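Moving off Elex sign-in before the cutoff

14/06/2023
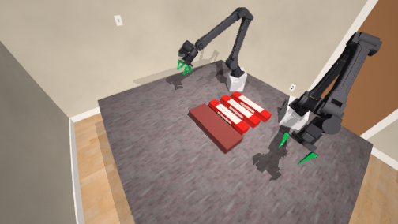 Elex is shutting down its sign-in service for third-party sites. Existing tokens stay valid until they expire, and after that the endpoint returns an error. I run a small parts-exchange forum called Undcombe, and up to 2,000 accounts on it were created through the Elex button. I spent the past two weeks moving them to local passwords. These are my notes.

The first problem was finding out who was affected. The forum software keeps one row per linked identity, in a separate table from the users. A user can have a local password and an Elex link at the same time. Those people needed only a short notice. The ones who mattered had an Elex link and a null password hash. After I removed accounts with no login since January of last year, that left 758.

The second problem was email. Elex passes an address at first login, and the forum stores it once and never refreshes it. If somebody changed their address at Elex in 2019, I still have the old one. Worse, Elex let people hide their address behind a relay, and the relay goes away with the service. There were 127 relay addresses in my list. Any reset link sent to those has to be used before the cutoff or it is lost.

I handled the relay group first. At their next Elex login they got a page asking for a working address, and the account could not post until one was confirmed. Thiện Lương pointed out that the page also blocked reading private messages, which was a bug in my template and took one line to fix. Thanks to him for the report, and for including the response headers.

For everyone else the flow is as follows. You log in with Elex as usual. You get a banner with a link. The link takes you to a form with two password fields and nothing else. On submit, the hash is written, the Elex row is marked inactive, and all other sessions are dropped. I did not delete the Elex rows. If something goes wrong I want to be able to match an old identifier to an account by hand. They will be purged at the end of the year.

Minimum password length is 12. I don't require symbols or mixed case. The form checks the password against a local copy of a breached-password list, and that check adds a noticeable pause on my hosting plan. I left it in.

Gunhild Skov asked in the comments on my last post why I didn't switch to Fandholm, which offers the same kind of button. I looked at it. The integration is fine and the documentation is better than what Elex had. But the forum would then depend on another company's product plan, and I would be writing this post again in a few years. Beat Pichler runs his club site on Fandholm and has had no trouble with it, so take my view as a preference.

One thing to check if you are doing the same job: the mobile app. Mine uses the Quách client library, which caches the login provider on the device. After migration the app kept offering Elex to people who no longer had it. Clearing the app's stored data fixes this on Android. On iOS I had to ask people to reinstall. A newer version of the library reads the provider list from the server, but upgrading broke image uploads, so I have put that off.

Mail delivery was slower than I expected. My provider limits bulk sends, so the notices went out in batches over three nights. If you have an Elex login on Undcombe and haven't had a notice, look in the spam folder, then write to the admin address from the email you registered with. Include your username. I can't look up accounts by Elex display name, and several people have sent me only that.

The Elex button comes off the login page the evening before the cutoff.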